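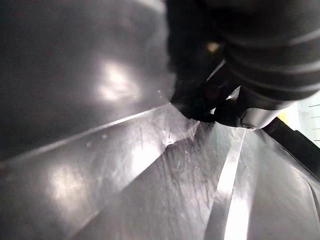

Local Government | Waste and Recycling

Flesau to change collection schedule in January

Thursday, November 1, 2012

The Flesau town council has approved a new schedule for household waste. Starting in January, paper and packaging will be picked up every two weeks, and yard waste once a month until spring. The contract has been awarded to Mullomex, which already serves the neighboring town of Wustelano.
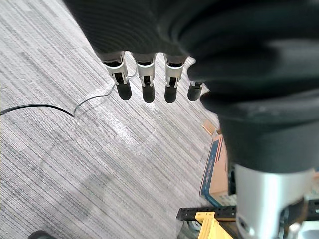 Fees and households affected

The annual fee will be 155 per household, payable in two installments. Households of six or more may apply for a second container at no added charge. Residents of Wilczyńska Street will keep their present collection day – the road remains closed to heavy trucks on all other weekdays.
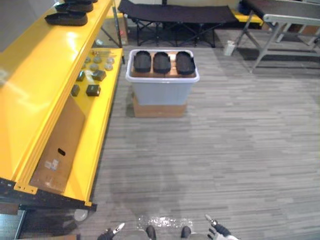
Comments and appeals

Written comments will be accepted at the town hall for 90 days. Requests for a fee reduction must include proof of residence and will be answered within 7 working days of receipt. The full schedule will be mailed to all addresses before the end of the year.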